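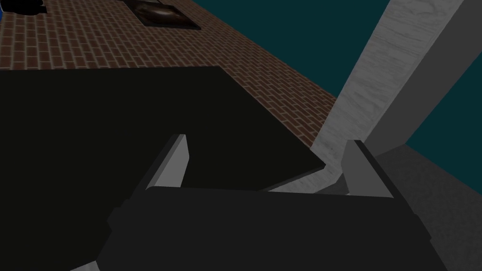

首页 > 生活与社会 > 家居 > 收纳与整理 > 杂物抽屉

杂物抽屉,又称“乱七八糟抽屉”“万能抽屉”,部分方言区径称“那个抽屉”,指家庭中不以任何单一用途命名、却收容了大量小型物品的抽屉。它通常位于厨房或玄关,居于一列抽屉的第二或第三层。第一层照例归餐具所有,最下一层因为需要弯腰,多半放着塑料袋和一台用过一次的华夫饼机。

杂物抽屉在建筑图纸上没有对应的标注,在家具目录里也从不单独出售。没有哪一户人家在装修时预留过它,但入住不满一季,它总会出现。

名称

汉语中“杂物”一词原指零散而不成类的东西,与“抽屉”连用的历史不长。旧式家具中的小屉多依所藏之物称呼,如钱屉、笔屉、药屉,名实相符,令人肃然起敬。杂物抽屉则是少数以“不知道放了什么”为定义的容器。英语中的 junk drawer 直译为“垃圾抽屉”,用词较为苛刻,使用者却对此泰然处之。也有译者主张译为“百宝屉”,这一译法只在房产中介的带看用语中得到采纳。

家庭内部的称呼往往更为简略。询问剪刀、胶带或电池的下落时,得到的回答一般是“在那个抽屉里”,提问者无须追问是哪一个。语言学上,这种不经说明即可共享的指称通常需要多年共同生活才能建立,杂物抽屉将这个过程缩短到了两三周。

形成

一般认为,杂物抽屉的形成分为三个阶段。

初始阶段,抽屉中只有一件物品,往往是一把备用钥匙或一卷没地方放的胶带。此时主人尚怀有善意,打算日后另作安排。

第二阶段称为聚集期。先到的物品为后来者提供了理由:既然胶带在这里,剪刀也应该在这里;既然剪刀在这里,那么从包装上剪下来的扎带、说明书和干燥剂也不必走得太远。外卖附送的一次性筷子和酱料包多在这一时期进入,并成为此后最稳定的居民。

第三阶段为饱和期,标志是抽屉无法一次拉开。常见的原因是某件较高的物品竖了起来,抵住上方的横梁,肇事者以打蛋器、卷尺和倒置的汤勺最为多见。使用者需将手掌侧着伸入缝隙,凭触觉把它按下去,再用另一只手轻轻前后晃动抽屉。这套动作没有见于任何生活指南,却在家庭成员之间世代相传。

值得一提的是,饱和并不意味着停止接收。观察者普遍报告说,一个已经满了的杂物抽屉还能再放进一节电池。

典型内容

杂物抽屉的内容因地区和气候略有差异,大体上可以归为以下几类。

电池类。包括新电池、旧电池,以及身份不明的电池。第三类数量最多。主人曾在某个晚上把旧电池换下,顺手放在新电池旁边,此后二者便无法从外观上区分。较为谨慎的家庭会逐节放入遥控器测试,测完之后再把不行的那些放回抽屉。

钥匙类。其中至少有一把不能打开家中任何一把锁。这把钥匙不可丢弃,理由是“万一哪天要用”,而这把锁可能早已随上一处住所留在了另一座城市。

线材类。以接口已被淘汰的充电线为主,彼此缠绕,取一根则得一团。制造商每更换一次接口,杂物抽屉就增厚一层,有研究者戏称可据此断代。

文书类。保修卡、说明书、搬家公司的冰箱贴、过期的洗车券。说明书所对应的电器多半已经不在,说明书则保存完好,常常连外文部分也一应俱全。

五金类。自行组装家具后剩余的螺丝。关于它们究竟是厂家多给的还是本应装上去的,家庭内部通常有两种意见,书架至今没有倒,因此暂无定论。

橡皮筋类。单独成类,因为它们会自行老化、断裂,并粘在其余各类之上。

研究与调查

学界对杂物抽屉的关注长期不足,现有材料多来自家居行业和个别热心人士。

较常被引用的一项工作出自业余民俗学者埃尔达尔·托克格兹(Erdal Tokgöz)。他在维特洛(Vetlow)走访了36户人家,征得同意后逐一打开杂物抽屉,将其中物品登记造册,共得3,132件。据他本人记述,征得同意是整个项目中最困难的部分。受访者可以坦然展示卧室、冰箱乃至账单,唯独在这只抽屉前面露难色,并要求给他们一晚上的时间收拾。托克格兹拒绝了这一要求,因此又失去了若干受访者。

他的登记册按发现顺序排列,未作分类。有批评者指出这使得全书几乎无法查阅,作者在再版前言中答复说,这正是忠实于研究对象的做法。再版另附索引一份,其中“其他”一条占去了大半篇幅。

特鲁卡姆(Trukham)的一份地方住房刊物后来尝试重复这一调查,改用问卷,请居民自行估计抽屉里有多少件物品。由于多数答卷者填写的是“没多少”,结果未能发表。

收纳行业的应对

收纳行业一向把杂物抽屉视为主要对手,也视为主要收入来源。

最普及的产品是分隔盒,即把一只抽屉隔成若干小格。其原理是让混乱在较小的范围内分别发生。特苏姆(Tesum)牌分隔盒曾一度热销,附有印好的标签,计有“文具”“电池”“钥匙”等,外加一张空白标签。据用户反馈,最先满出来的总是贴着空白标签的那一格,继而蔓延至相邻各格。该品牌其后推出加大款,将空白格的面积扩大到整只抽屉,售价不变,评价颇佳。

另一家厂商“妍”(Yeon)走的是相反路线,推出一种30天清理法,随附日历一本,要求使用者每天从抽屉中取出一件东西并决定去留。方法本身简便易行,困难主要出在第二天,因为前一天取出的那件还放在台面上。坚持完成的用户多半表示,抽屉确实轻松了不少,与此同时,日历本身成为抽屉里的新物品。

职业整理师对杂物抽屉的态度则较为分歧。严格派主张彻底取消,认为每件物品都应有自己的位置;宽容派认为有些物品的位置就是杂物抽屉,强行迁出只会促使它们在鞋柜顶上另立门户。两派曾在行业刊物上往来数期,编辑最终将相关来稿统一归入“杂谈”栏目。

社会功能

尽管声誉不佳,杂物抽屉在家庭生活中承担着若干难以替代的职能。

其一是应急。停电时的蜡烛、生日时的蜡烛以及点燃这两种蜡烛的打火机,理论上都在其中。实际寻找所需的时间往往与停电的时间相当,不过寻找本身能够缓解焦虑。

其二是调解。共同居住者之间对物品去留常有争执,一方主张扔掉,一方主张留下,放入杂物抽屉则被双方视为可以接受的结果:主张留下的一方认为东西还在,主张扔掉的一方认为反正再也不会看见。

其三是记忆。抽屉深处常见旧门票、褪色的停车收据、孩子换下的乳牙(装在一只药盒里,盒上没有写字)。它们从未被正式收藏,也正因此躲过了历次断舍离。搬家时,多数人会在这里停下来坐一会儿,使整个搬家计划推迟半个下午。

搬迁与继承

杂物抽屉是住宅中少数能够整体迁移的部分。通行的做法是将其内容直接倒入一只纸箱,在箱上写“杂物”或“厨房(其他)”,抵达新居后再倒进位置相仿的抽屉。也有家庭数年不曾开箱,这只纸箱便在储藏室里继续行使抽屉的职能,与新居中新近形成的那一只并存。两者是否应算作同一个杂物抽屉,目前看法不一。

在遗产处理中,杂物抽屉几乎从不列入清单,也罕见因此而起的诉讼。整理者通常把它留到最后,原以为一刻钟可以完成,结果耗时超过书房。其中那把打不开任何锁的钥匙,一般由子女带走,放进自己家的抽屉。

数字形态

随着个人电脑和手机的普及,杂物抽屉出现了若干非实体的变种。电脑桌面上名为“新建文件夹”的文件夹是较早的一种,其内部往往另有一个“新建文件夹”,有时标有括号和数字2。手机中的“其他”分组、浏览器里从未关闭的标签页,以及发给自己的聊天记录,也常被归入此类。

数字杂物抽屉不会卡住,因此缺少促使人整理的外力。它的另一个特点是可以搜索,前提是使用者记得当初给文件取了什么名字。

相关条目

椅子(堆放衣物用)、塑料袋的塑料袋、多余的螺丝、新建文件夹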